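Household Management, Unit 2: Laundry and the Living Room Sofa
Instructor: Janelle Lacson

Every home has a piece of furniture that wants to be a closet. In most it is the sofa, which has good arms for draping and never complains. Today we take clothes off it and get them sorted, one item at a time, before anyone sits down on 33 socks.

Lift each piece by its top fold and let it hang. Heavy things drop open by themselves. Light things cling to whatever they were piled with, so check underneath — a white cloth can ride along with a red one all the way into the wash, and come out pink. 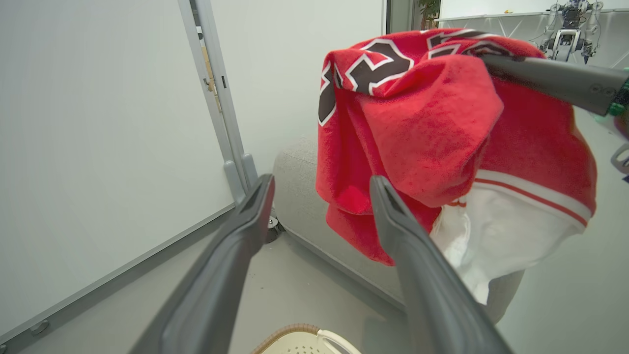

Should big printed numbers be folded to the inside or the outside?
Inside. Thick print cracks along a sharp crease, so turn the shirt inside out and fold it loosely in thirds.

Ribbed hems go flat before the first fold. Terry gets one good shake, away from your coffee. Hui-mei Chang's section has asked whether "the chair" counts as a sofa for grading purposes. It does.

For Sunday: clear one seat cushion at home and keep it clear until bedtime. Partial credit is available.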